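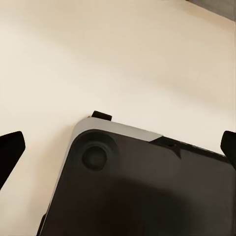

The Long Cure

Matte paint has a reputation for being simple to live with until the first time a plate is dragged across it. The mark that results is pale, slightly shiny, and resistant to wiping. Finishers call it burnishing. The coating is still there, at very nearly its original thickness, but the microscopic roughness that scattered the light has been pressed flat along one line.

Gloss is measured by aiming a beam at a surface at a fixed angle and recording how much of it bounces back at the matching angle. The usual angle for general work is 60 degrees. For very flat finishes, the meter is set to 85 degrees, where small differences show up better. A finish that reads low at both angles is doing what it was designed to do: breaking up reflected light so that no clear image forms.

The roughness comes mostly from silica. Fine particles are stirred into the liquid, and as the film dries and shrinks they push the top surface into shallow peaks and valleys. More silica gives a flatter look. It also leaves less binder to hold each particle in place, and that is the basic trade in every flat coating sold for furniture. Past a certain loading, the film turns chalky, picks up skin oil, and scuffs under a fingernail.

Grurnard, a small contract finishing shop that coats desks and dining tables for several regional makers, spent most of last year working on this problem. Its standard product, a two-part waterborne polyurethane from Skuren, was coming back with complaints in one color family only. The pale creams and beiges were fine. The near-blacks and deep browns were not.

Color explains part of it. A burnished streak on a light surface adds a small amount of reflected light to a large amount, and the eye passes over it. The same streak on charcoal adds the same small amount to almost none. A shop that sells one formula in both shades will get nearly all of its returns from the dark end, even if the two films are equally hard.

Pigment explains the rest. Carbon black has a very high surface area for its weight and takes up dispersant that would otherwise help wet the silica. It can also slow the cure. On the Grurnard line, dark panels were leaving the rack dry to the touch but well short of full hardness, and were being wrapped in foam the same afternoon. Some of the damage blamed on customers was already present under the packaging, in the form of faint patches where the foam had rested.

The shop ran its own trial. It sprayed 574 test panels over the course of the work, split among different silica loadings, film weights, and rack times. Each panel was rubbed with a weighted felt pad for 50 strokes and read before and after with the gloss meter. The test was not a published standard, and the shop makes no claim that its numbers can be compared with anyone else's. It was built to sort one panel from the next.

Changing the silica made less difference than expected. Swapping to a wax-treated grade helped the felt slide and cut the streaking somewhat, though it caused trouble on recoat, where the second layer pulled back from the first in small craters. Those panels had to be sanded to bare substrate.

Rack time made more difference. Dark panels held for three full days before wrapping came through the rub test with far less change than those wrapped on the day they were sprayed. Gains after that were small. The shop now holds everything in the dark range from Thursday's spray run until Sunday night, and packs early the next morning.

Holding stock is not free. The racks take up floor, and the floor has to be kept warm and dry. Waterborne urethanes lose water first and crosslink afterward, and high humidity drags out the first stage while the second is using up its hardener. In a damp week, the hardener can react with moisture in the film before it finds the resin, and the resulting coating stays soft however long it sits. Grurnard runs its drying room at 50 percent relative humidity and logs it every hour. Of the 59 panels rejected outright in the trial, most came from one October batch sprayed while a dehumidifier was down.

Gronura, a maker of flat-packed desks, took a different route. It kept its short cure and raised its sheen from dead flat to a low satin. A satin film carries less silica and more binder, so there is less texture to crush, and a rubbed spot stands out less against its surroundings. The cost is glare. Under a desk lamp, a dark satin top shows a soft bright band that moves as the viewer moves, and fingerprints are easier to see at low angles.

Textured powder coat avoids much of the problem on metal, and heat-resistant powders have been applied to fiberboard for years. The Kalogeropoulos plant, which coats cabinet doors, uses one on its darkest lines. Powder requires an oven and a board with steady moisture content, and edges have to be sealed carefully or they crack as the board gives off vapor.

For owners, care is mostly a matter of pressure. A damp microfiber cloth with a little dish soap will lift skin oil from a matte urethane. Melamine sponges should be kept away from it, as they are a fine abrasive and will polish a clean bright patch within a few passes. Furniture polish fills the texture with wax or oil and raises the gloss unevenly. A new dark top should be left without mats or felt feet on it for the first two weeks, and longer in a cold room.

Burnish marks can't be buffed out. Light ones can sometimes be dulled with a gray nonwoven pad worked in straight strokes over the whole panel, edge to edge, with no stopping partway. The meter will still find the difference. Under ordinary room light, most people won't.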